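Rulen Hand Guide — teaching handle and remote control for small robot arms

Price and lead time on request
Order code: 2159 (handle and dock), 1913 (handle, dock and simulator licence)

The Rulen Hand Guide is for showing a robot arm a task without writing a program. You hold the handle, move it the way you want the gripper to move, and the arm follows. The software records the path along with each opening and closing of the gripper. When you have enough good runs, you export them and train or replay from there.

It can be used in two ways. In contact mode the handle clips to the wrist and you push the arm through the task by hand. In remote mode you sit at a desk with the handle in its dock and steer the arm from there, either a real one or the one in the simulator. Both modes write the same file format, so runs from each can sit in one set.

The simulator comes with a ready-made work cell called Clandside. It has an arm over a white table, a taped floor area and a storage rack with blue crates, and small blocks for practising picking and placing. Most new users start here, as a dropped block costs nothing and the cell can be reset with one key.
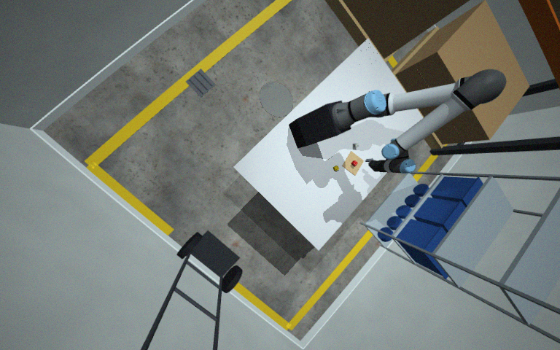 Recording a task

Press the side button once to start a run and once more to end it. Squeeze the trigger to close the gripper. A half squeeze holds it where it is — useful when you are lining up over a small part.

Fine mode scales your hand movement down so that a wide sweep of the handle gives a short move at the wrist. We suggest it for the last part of any approach. Runs you don't like can be marked and dropped from the list straight away, or trimmed at either end later.

The software keeps up to 100 runs per task. Start a new task if you need more.

What's in the box

Handle with wrist clip
Desk dock
USB cable
Foot pedal (pauses recording)
Printed quick start sheet

The licence key for the simulator is sent by email with order code 1913.

Before you order

The wrist clip fits the Zestitz flange and the Cárdenas small flange. Other flanges need an adapter plate, which we make to your drawing. Contact mode also needs an arm that can be switched to free drive. If yours can't do this, remote mode will still work.

The handle is right-handed as standard. A left-handed version is due in March.

Questions about fitting go to Amnuay Ratanaporn. For licences and training days, ask for Samran Chareonsuk.

Page last updated Thursday, October 31, 2024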